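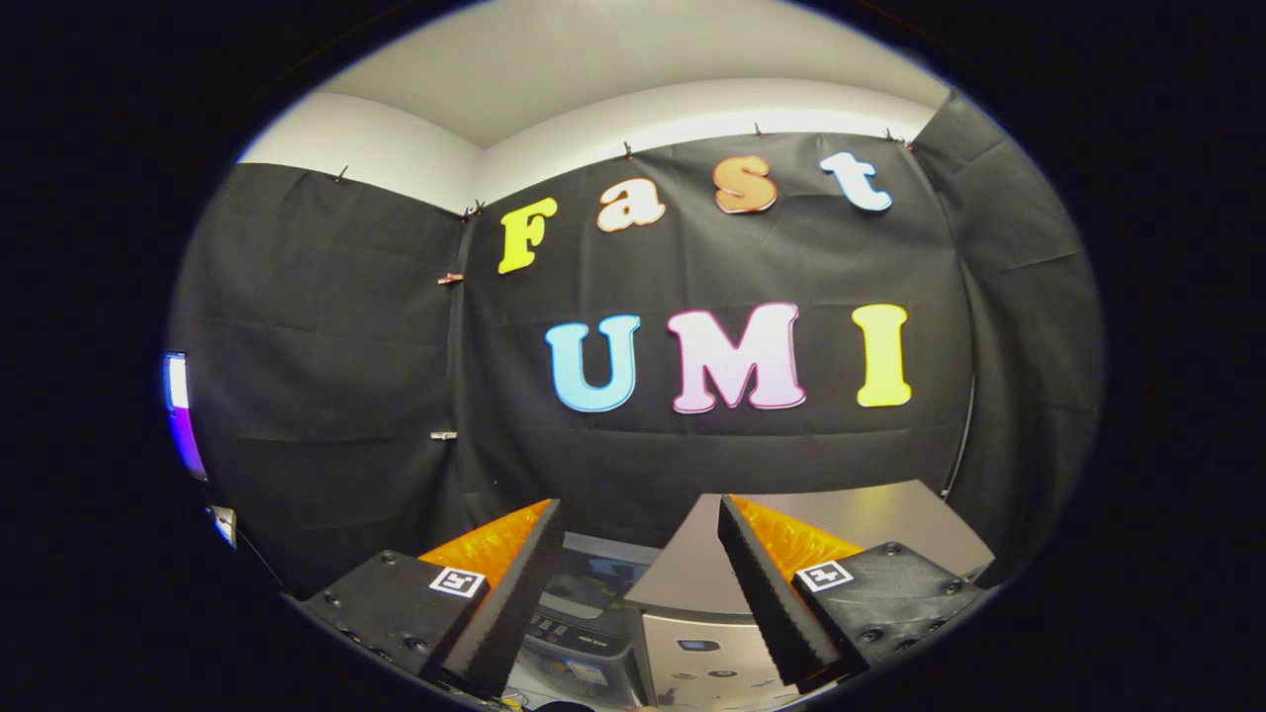 Catégorie : Atelier & automatisation
Temps de lecture : 4 min

Depuis la rentrée de septembre je tiens un tableau pour le matériel de notre petit labo, et je l'ouvre plus souvent que ma boîte mail. Nous sommes cinq, nous voulons collecter des démonstrations avec des pinces tenues à la main, et ensuite apprendre à un bras à refaire les mêmes gestes. Le bras, nous ne l'avons pas encore choisi. Je raconte dans ce billet comment nous avons partagé l'argent, car plusieurs lecteurs m'ont posé la question après le dernier article. Pardon d'avance pour mon français, je le relis deux fois mais il reste toujours quelque chose.

Le budget de cette première tranche est de 3653 euros, sans le bras. C'est une somme un peu bizarre, je sais. Elle vient de ce qui restait sur une ligne de l'an passé, et Tiina Lahtinen, qui suit nos comptes, n'a pas voulu l'arrondir.

Les pinces d'abord. Nous avons demandé trois devis pour l'usinage et l'impression des pièces. Staltex était le plus cher, mais il livre avec la visserie et les doigts de rechange. Hilline était moins cher de 39 euros par pince, sans les doigts. J'ai d'abord cru que Hilline était la bonne affaire, et puis Niilo m'a montré que les doigts sont justement la pièce qui s'use. J'ai refait le calcul avec deux jeux de doigts par pince et Staltex est passé devant. Leçon pour moi : comparer seulement des devis qui contiennent la même chose.

Ensuite les consommables, que j'avais presque oubliés dans la première version du tableau. Marqueurs à imprimer et à coller, vis, câbles, cartes mémoire, pinces à dessin, tissu. Chaque ligne est petite et l'ensemble fait plus que je ne pensais. Aatos Ikonen propose de garder 10 % du total pour ces choses, et je crois maintenant qu'il a raison, même si j'avais mis moins au début.

Le fond noir a été le sujet d'une discussion assez longue. Kalevi voulait peindre le coin de la pièce, moi je préférais du tissu. La peinture demande l'accord du propriétaire, et nous ne savons pas si nous resterons ici après le printemps. Le tissu, nous pouvons l'emporter. Il fait des plis, c'est vrai, et je ne veux pas encore payer un vrai cadre tendu. Cette dépense est notée pour la deuxième tranche, avec un point d'interrogation.

Pour le stockage, j'ai hésité entre un serveur chez nous et un espace loué chez Skedetti. Le serveur coûte plus cher le premier jour et il faut quelqu'un pour le surveiller. Nous louons donc pour commencer, avec un contrat qu'on peut arrêter avec 30 jours de préavis. Si le volume devient trop grand, je referai la comparaison.

Reste la grande question, le bras. Heikki Laitinen a déjà travaillé sur un modèle d'occasion acheté par Šťastný, un revendeur qu'il connaît bien, et il en garde un bon souvenir. Moi j'ai peur des pièces de remplacement. J'ai écrit au revendeur avec quatre questions :

- quel est le délai pour un contrôleur de remplacement ?
- est-ce que la garantie couvre les articulations ?
- qui paye le transport en cas de retour ?
- est-ce que notre pince peut se monter sans adaptateur spécial ?

La réponse à la dernière question change beaucoup de choses, car un adaptateur usiné à l'unité peut coûter autant qu'une pince complète. Je n'ai pas encore reçu de réponse. En attendant, nous avançons avec les démonstrations à la main, pour lesquelles le bras n'est pas nécessaire, et l'argent du bras reste où il est.

Si vous avez acheté un bras d'occasion ces dernières années, écrivez-moi le prix réel, avec le transport et les adaptateurs. Je mettrai les réponses dans le tableau, sans les noms si vous préférez.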